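Giteck vs. Flekgate fingers on the small arm, part 3

April 17, 2020

Part 2 ended with the Flekgate gripper mounted and the Giteck unit back in its box. Since then both have been through the same set of picks, and I have enough in the log to say something about them.

The setup has not changed from part 2. Same arm, same Hurero controller, same power supply. The wrist camera stayed where it was, looking out along the fingers. Each gripper got its own tool offset and its own payload entry, and I reran the hand-eye calibration after every swap. Skipping that step cost me an evening back in September and I did not want to repeat it.

Mechanically the two are close. Both are two-finger electric grippers with a parallel stroke and both bolt to the same flange pattern. The Giteck opens wider. The Flekgate closes more squarely, and with its fingers shut there is only a thin gap along the length, which matters for cards, envelopes and anything else that likes to slip sideways. The Giteck fingers toe in under load. With a light grip you get contact at the tips only, and at higher force the pads come flat but the object has already rotated a few degrees.

Total picks across both units: 1270. Of those, 508 were with bare fingers and the rest with tape on. The bare runs went first. Drops on bare fingers were mostly on smooth plastic, and raising the force setpoint did not help much past the midpoint of the range. The part simply shot out faster.

So, tape. I tried three kinds and kept the beige one. It is slightly stretchy, tears by hand and leaves a wrinkled surface that grips better than the smooth tapes did. Wrap from the base toward the tip, overlapping as you go, and fold the last bit over the end. The fold is the weak point. If it sticks up it shows in the wrist camera and the segmentation will sometimes count it as part of the object. I trim when I remember. The lower part of each finger stays bare so the tape cannot creep down into the moving parts.

Drops in the taped runs came to 55, against 107 on bare fingers. The taped runs were also the longer ones, so the real difference is larger than those two numbers suggest. I have not split them by object yet. That table will go in part 4 if the log format cooperates.

Controller notes, for anyone on the same Hurero firmware:

The gripper status register lags the motion by one cycle. If you poll right after the close command you read the old state. Add a short wait or read twice.

The Flekgate reports position in counts and the Giteck reports millimeters. The driver does not convert. I wrote a small wrapper and both now return millimeters.

Do not leave auto exposure on. When the wrist swings toward glass the camera pulls the exposure down and the black finger bases lose all their texture. I lock it at the start of every session. Reflections are a separate problem, and a locked exposure does nothing for them. Bright streaks on a glossy floor still come through as edges.

Vangelis Vasilakis wrote in after part 2 to ask why I had not tested the Charbonneau soft fingers. Mainly price, and they need an adapter plate that I would have to machine. He has offered to lend me his plate. If it arrives in one piece they go on next, with the same objects and the same speeds.

For now the Flekgate stays on the arm, taped. The Giteck has the better stroke and I may go back to it for boxes. The wrap lasts a few sessions before the edges start to lift, and replacing both sides takes less time than rebooting the controller.

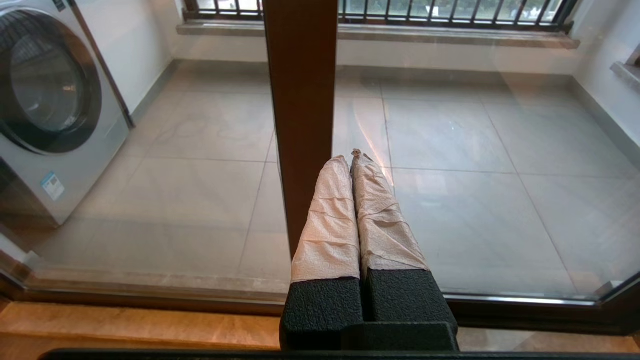
No. 3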